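Gillow's Glass Reuse Shop Reopens on Costa Street
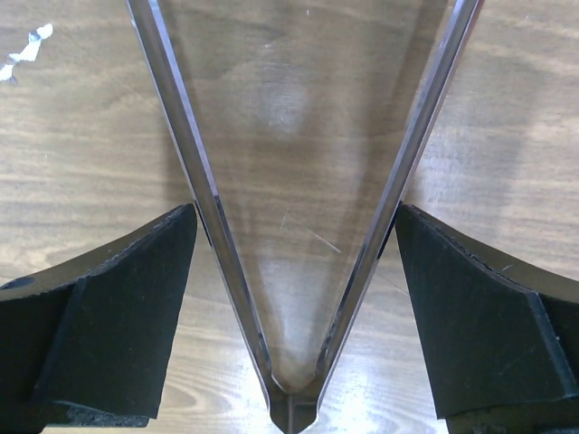 Good news for anyone who loves a rummage! The Pirel reuse shop opened its doors again on Tuesday, June 3, 2025, after being shut since November, and 236 people came through on the first day. The new space on Costa Street is three times the size of the old one, with long tables for kitchenware, lamps and all sorts of odd pieces. See-through things with shiny metal edges, like the V-shaped one on the wooden tabletop, now get a room of their own, and it is a joy to wander around in there. Prices start at $3.

The shop took in more than 786 donated items over the spring, many of them from homes in Gillow and Isance. Repair evenings are coming back too, with 14 places at each one, and the first is already full! Donations are welcome at the side door whenever the shop is open.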